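Brestley Hall Users' Group
Minutes of the meeting held in January at 7.30 pm

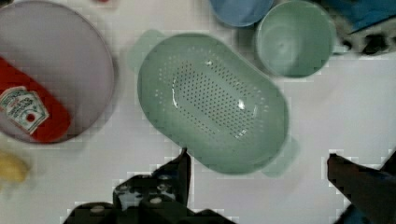

Present: Gemma Clegg (Chair), Trevor Crabtree, Marjatta Hämäläinen, Tia Dawber (minutes). Apologies: Tia Lockwood.

1. Minutes of the last meeting
Agreed and signed.

2. Kitchen items
Members considered the plastic kitchenware, including the green colander, the green cup, the light blue bowl and the large round plate. It was agreed that all be kept – the colander to go on the lower shelf. Mr Crabtree asked that cupboard 3 be relabelled. Action: TC.

3. Spending
Purchase of further plates was deferred. The kitchen balance stands at £541.

4. Any other business
None. The meeting closed at 8.15 pm.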